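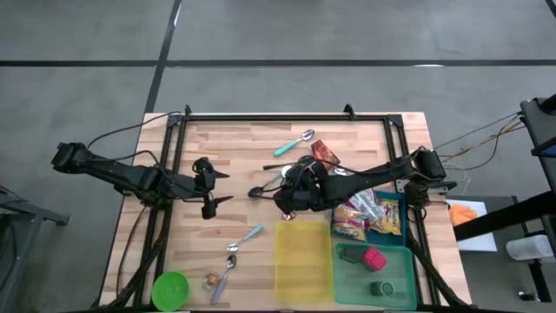 Figure 2. Butcher-block tabletop of light wood strips, with several spoons and a small pink-red item on the surface.

3.2 Surface finish and moisture uptake

Strip-built tabletops are sold with very little information about how they behave once they leave the shop. The strips are glued edge to edge, the faces are sanded and the buyer is told to oil the surface at intervals that differ from one leaflet to the next. In this section we report how much water such tops take up under four finishes, and how far the strips move in relation to one another as a result.

Test pieces were cut from tops bought through two retailers, Flemora and Dukura. Both sell a pale, narrow-strip top of the general type shown in Figure 2. The Flemora tops were supplied bare. The Dukura tops came with a thin factory oil, which was sanded off before any other finish was put on. In all, 262 pieces were cut, each taken at least one full strip in from the edge of the top so that no factory-rounded edge was included. Pieces with a knot wider than half a strip were set aside and play no part in the results.

The four finishes were: no finish; a plain linseed oil in two coats; a hard wax oil sold under the name Raltier, also in two coats; and a water-based varnish in three coats. Cut edges and undersides were sealed with paraffin wax in every case, so that water could enter through the upper face only. Pieces were then held at a steady room humidity until two weighings on successive days agreed. Most settled within the first week. The varnished pieces took longer, and the last of them was released for testing on Saturday, February 23, 2019.

Uptake was measured with a shallow ring filled with water and clamped to the upper face through a rubber seal. The ring was removed at set times, the face was blotted once with a dry cloth, and the piece was weighed and returned. Movement between strips was read with a dial gauge drawn across the glue lines, following the method of Riedl with one change: we took the reading at the middle of each strip as well as at its edges. A strip that cups will show a raised edge even when its mean height is the same as that of its neighbour, and readings taken at the edges alone cannot tell the two cases apart.

Bare pieces took up water fastest, and most of the gain came early. Linseed oil slowed the early gain but had little effect on the final weight. This agrees with the common view among joiners that oil buys time to wipe up a spill and does not do much more. The hard wax oil and the varnish both kept uptake low throughout, and the difference between them was smaller than the spread within either group.

The results for movement are less tidy. Varnished pieces moved least on average, but where the film had a flaw the strips beneath it moved as much as those in the bare pieces, and they were slow to return. We take this to be trapped water, as the same film that keeps water out also hinders drying. Pieces with hard wax oil showed no such local effect. Strip orientation mattered more than we had expected. Where neighbouring strips had growth rings running in opposite senses, the step at the glue line was larger under every finish — in the bare pieces it could be felt with a fingertip.

A smaller trial looked at wear. Pieces from each group were rubbed with a weighted felt pad for 1,000 strokes and the uptake test was then repeated. The linseed group was little changed from its own earlier values. The varnish held up well apart from pieces already noted as flawed. The hard wax oil lost part of its advantage, though a single fresh coat brought it back.

Two limits should be kept in mind. All the water used was at room temperature, and hot liquids may well act differently on wax-based finishes. The sealed undersides are also unlike normal use, in which a top gains and loses moisture on both faces. Pandey (Pushpa Pandey, personal communication) has suggested repeating the series with open undersides, and this is taken up in Section 3.3.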